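Run 3,727

The arm stopped at 3,726 and Hemi Hinds was eating a sandwich.

Not stopped, exactly. It hovered. The log said MOVING and the joints said zero, and those two don't go together. He put the sandwich on the Kultis manual and rolled his chair over to the other screen.

Twelve hours in. Everybody else at Rutherford had gone home. The job was dull, pick up the ring, put down the ring, reset, again, all of it inside the simulator so the real arm downstairs wouldn't get hurt learning. The real arm was powered. It shouldn't of been. Trusus had left the bridge on after the demo and the bridge was the thing that let one arm copy the other.

He didn't know that yet.

What he knew was the grip force. Limit was 10. The log said 10, 10, 10, then a blank, then 10 again. A blank. Who writes a blank? He scrolled up. Another one. Six of them since lunch, all in the same spot, right before the fingers close.

He hit resume. One more run, just to catch it. Run 3,727.
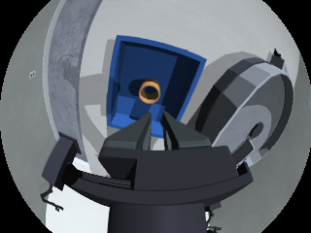

Then the thump. From downstairs.

He sat there. The building did that sometimes, pipes, the freight elevator. He looked at the screen and the log went 10, 10, blank.

Thump.

— Oh no, he said, to the sandwich I guess.

He ran. Didn't take the stairs so much as fall down them with a hand on the rail. The cell lights were on. Amber, the slow blink, which means somebody is allowed to be in there. The gate was open a foot. Inside, the big arm was bent over the bench with its fingers shut on nothing, pushing. Pushing down hard. The bench top had a dent in it the size of a fist and a crack going out to the edge.

No limit. Thats what a blank was. The simulator read a blank as keep the last number. The arm read it as no number at all.

It lifted. Slow, almost polite. Started to swing back around toward the gate, toward him, the same way it would swing upstairs for the reset.

Red button. Left side of the gate, behind someone's coat. He hit it with his whole forearm.

Air going out of the brakes. Then quiet.

He stood with his back on the fence and his legs not right. There was a stool at the bench, tipped over. He'd sat on that stool all morning, head down, changing a cable. He kept looking at it.

After a while he called the Closero night line and got a recording. He waited for the beep.

"It's Hemi," he said. "Don't let anyone turn anything on."

Then he pulled the plug out of the wall too, and went and sat on the stairs and held onto it.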